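The first thing Gervasio Valdebenito does when he walks into a room is clap. Once, hard, with his palms slightly cupped. Then he stands with his head on one side and waits, and you find yourself waiting too, and for the first time in your life you properly hear a ceiling.

I spent two days following him from one echoey place to another, and I've been clapping in stairwells ever since. Valdebenito runs a tiny acoustics practice called Fusta, and most of his work comes from people who have fallen in love with a big, pale, hard-walled room and then tried to hold a conversation in it. Old workshops, chapels, mills (so many mills!) – gorgeous to look at, and like sitting inside a biscuit tin once more than a handful of people start talking.

"Everyone asks me to make it quiet," he says. "They don't want quiet. They want to hear the person across the table."

It's a lovely distinction, and he can show it to you in a minute. At Graltska, a restaurant with 200 seats and not a single curtain, he had me read a menu aloud by the door, then again under a row of thick felt panels he'd hung over the far tables. By the door I was shouting without knowing it. Under the felt my voice dropped by itself, and so did everybody else's at lunch, table by table, as the panels went up along the room.

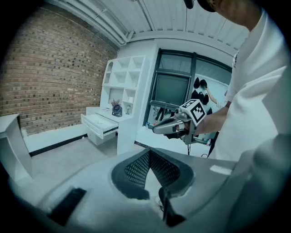
*White walls and bare brick: bright to be in, and hard on the ears.*

Brick, he told me on the train, is kinder than people think. All those joints and rough faces scatter the sound a little and take the edge off it. Smooth plaster is the real villain, especially when two stretches of it face each other. Clap between them and you get a fluttering, zippy sort of noise, a bit like a ruler twanged on a desk. I made him find me one. He found me three before the ticket hall.

His old college friend Gervasio Insaurralde (yes, two Gervasios, and yes, they shared a flat) came at the same problem from the other end. He's a piano tuner in Prollside who got fed up with being blamed for rooms. A piano that sang beautifully in the shop would turn to soup in somebody's new extension, and he'd be called back to fix it. These days he carries a blanket in the van. He throws it over the back of the sofa, plays a few slow chords, takes it away and plays them again, and the owners usually go very quiet and start talking about rugs.

Rugs are a fine place to begin, both men agree, and so are bookcases, as long as the books aren't lined up like soldiers. Push some back, pull some forward, lay a few flat. Insaurralde swears by a full coat rack in the hall. Valdebenito likes heavy curtains hung a hand's width from the wall, with plenty of folds, and he gets quite heated about people who buy thin foam tiles and stick them up behind the telly.

In May he starts on a village hall with a barrel roof that throws every whisper straight back at the front row. He's already been in twice to clap at it. He played me the recording on his phone, grinning, holding it right up to my ear so I wouldn't miss the tail.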